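March
Posted by the shop bench

Skustero open-side desktop case, refurbished

I've had a soft spot for these cases for years, so when a batch of them came in through Mundeck I put my hand up to write the page before anyone else could. It's a plain, full-width desktop chassis, the sort that sat under monitors in every office I ever worked in, and if you like to get your hands inside a computer without taking the skin off your knuckles, I think you'll get on with it very well.

What you're buying is the case with its board fitted and tested. We sell it without drives and without an operating system, and you can add either at the checkout if you want them (lots of people have a drawer full of old drives, me included, so I'd rather not make you pay for another). Memory is your choice too. We list 2 options and the smaller one is plenty for a home file store or a machine for the kids' homework.

The side panel comes off with a thumb latch and stays off for as long as you like. No hidden clips! I had mine running with the lid off for most of the winter while I fiddled with fan speeds, and apart from the dust it was quite happy. Put yours back on, though. The airflow is better with it shut and the cat will thank you.

Getting the drive bay sorted is the bit most people write in about. The tray lifts on a hinge at the back, you slide the drive in from the side, and it drops down again until it clicks. If it doesn't click, lift it and look for a cable underneath - it's nearly always the cable. We put 2 spare screws in a little bag taped inside the lid for anyone fitting an older drive with an adaptor.

Power comes from an Issa supply rated at 200 watts. That's fine for the board, a couple of drives and a modest card, and it's very quiet. It won't feed a big graphics card, so please don't try. If that's what you're after, have a look at the Pramer tower on our other page, which has a lot more room and a beefier supply.

A word on condition. These have had a working life, so expect light scratches on the outer shell and maybe a sticker ghost on the front. We blow them out, wipe them down, change the coin battery and leave each one on test overnight. The price is £42 with the basic memory, and postage is extra because they weigh a fair bit (roughly what a full shopping bag does, the kind you have to swap hands with halfway home).

With the cover off, the green board is right there in front of you, memory slots and all, and the drive bay is close by.

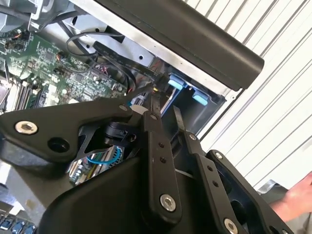 Bought one of these last month for a file server and I'm pleased with it, but I'd add that the front fan lead on mine was very short. I had to use an extension to get it round the new drive. Otherwise no complaints, and it really is quiet.

Thanks for that, and fair point about the lead. I've asked for a short extension to go in the bag with the screws from now on, and if you've already had a case from us and you're stuck for one, drop us a line and I'll pop one in the post.

Recently added
Pramer tower, refurbished
Issa 200 watt power supply, tested
Skustero replacement side panel
Drive adaptors and screws, mixed bag
Coin batteries for older boards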